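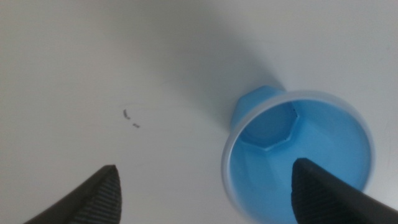 壁のひび割れを放っておいて三年になる。正確に言うと、見つけた日に「週末に直す」と宣言し、その週末が三年続いている。妻はもう何も言わない。何も言われないほうがこたえると知ったのは、結婚して二十年近くたってからのことだ。

重い腰が上がったのは、義母が泊まりに来ることになったからである。義母は人の家の欠点を口に出さない。ただ、じっと見る。客間の北側の壁、ちょうど布団に寝たときに目が行くあたりに、あのひびはある。

というわけで、ホームセンターでパテを買ってきた。売り場にはパテだけで一つの棚があり、石膏ボード用、モルタル用、木部用、屋外用、どこにでも使えると書いてあるもの、と並んでいる。どこにでも使えるなら残りは何のためにあるのか、としばらく考えた末、石膏ボード用の小さいのを一つかごに入れた。ついでにヘラと、紙やすりと、要りもしないフックを買った。フックは毎回買う。うちにはもうフックを掛けるためのフックがある。

作業そのものは簡単だった、と書きたい。手順としては、ひびをカッターで少し広げて、粉を払い、パテを押し込み、乾いたら削る。この「少し広げて」というのが曲者で、三年間ほとんど変わらなかったひびに自分の手で刃を入れるのは、かなり勇気がいる。おそるおそるやっていたら石膏の角がぽろっと欠けて、勇気の要る部分が倍の幅になった。

こうなると居直るしかない。メッシュテープを貼り、上からパテをのばした。ヘラの角度は寝かせぎみがいいと、昔の職場の同僚だったエセキエル・イノホサ(Ezequiel Hinojosa)に教わったことがある。彼は自分の家の内装をほぼ一人で仕上げた男で、日本語で「カベハ、ヨクバルト、マケル」と言っていた。当時は聞き流していたが、二度目に塗り足して盛り上がりすぎた自分の壁を前にすると、よくわかる。よくばった。負けた。
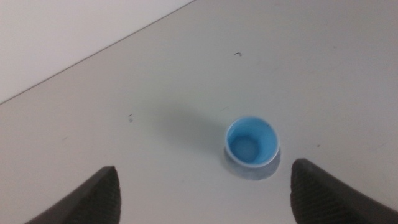

乾くのを待つあいだに、塗料のことを考えはじめた。直した部分だけ塗ればいいと思っていたのである。白い壁なのだから白を買えばいい。ところが、店の色見本の「白」がひと束ある。持ち帰った札を壁に当ててみると、うちの壁は白ではなかった。どう見ても薄い灰色か、うっすら黄色いか、昼と夜で言うことが違う。引っ越してきたときには白かったはずだ。たぶん。

候補は最終的に二つになった。カバージ(Kabbaj)という塗料の18番と、フリルティッツ(Fliltitz)の38番。どちらも名前がついていて、片方は「朝の塩」、もう片方は「静かな小麦」という。塩と小麦を窓ぎわに並べて妻に見せたら、「同じでしょ」と一言で片づけられた。塩に決めた。夫婦の間に小麦を持ち込んでも仕方がない。

塗りはじめて一時間、養生テープというものの偉大さを知る。養生をさぼった巾木には塩が点々とつき、濡れた雑巾でこすったら塩が広がった。ローラーの毛も一本、壁に埋まっている。これはもう作品の一部とみなす。

肝心の仕上がりだが、ひびは消えた。代わりに、ひびのあった場所に四角い明るい区画が現れた。まわりより明らかに元気な壁である。遠くから見ると、そこだけ何かのポスターをはがした跡のようで、三年前のひびのほうがよほど目立たなかった。妻は戸口に立って腕を組み、それから「全面だね」と言った。

全面である。缶を買い足しに行き、家具を真ん中に寄せ、今度は養生をした。途中でコンセントのカバーを外すのを忘れて縁をべったり塗り、外したらきれいな額縁が残った。脚立の上でラジオを聴きながら、こんなことなら最初から職人さんに頼めばよかったと思い、いくらか調べたら思わず脚立から降りた。壁一面の見積もりを見てしまうと、ローラーの毛くらい何本でも許せる気がしてくる。

残りは天井に近い帯のところだけ、というあたりで日が暮れた。蛍光灯の下だと塗った場所と塗っていない場所の区別がつかない。翌朝見たら、区別はよくついた。
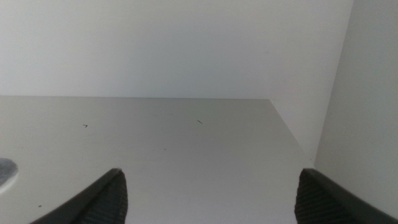
ガーンデール(Girndale)にて、10月

続きは旅先で書いている。義母の来訪が延びたので、塗り終わらないまま出張に出てしまった。宿の部屋に着いてまず壁を見た。職業病と言いたいが、職業ではない。ただ三週間ほど壁のことばかり考えていた人間の目である。

この宿の壁はひどい。窓の下に継ぎ目がくっきり出ているし、洗面所のドアのわきはパテがやせて凹んでいる。ローラーの毛も見つけた。しかも二本。それを見つけたときの私の喜びようは、あまり人に見せられるものではなかった。フロントの人が鍵の具合を見に来てくれたのに、私は壁に頬をつけて斜めから光の当たり方を確かめていて、「お部屋に何か問題がございますか」と訊かれた。いい壁ですね、と答えておいた。

夜、近くの金物屋をのぞいたらヒモン(Himon)という見たことのない細いヘラが置いてあり、天井ぎわの帯にちょうどよさそうだったので買った。隣にあったフックも買った。

妻に電話でヘラの話をすると、客間の壁はもう見慣れたから帯のままでもいい、と言う。それより廊下のほうにひびがあるけど知ってた?と訊かれた。知っていた。あれは五年になる。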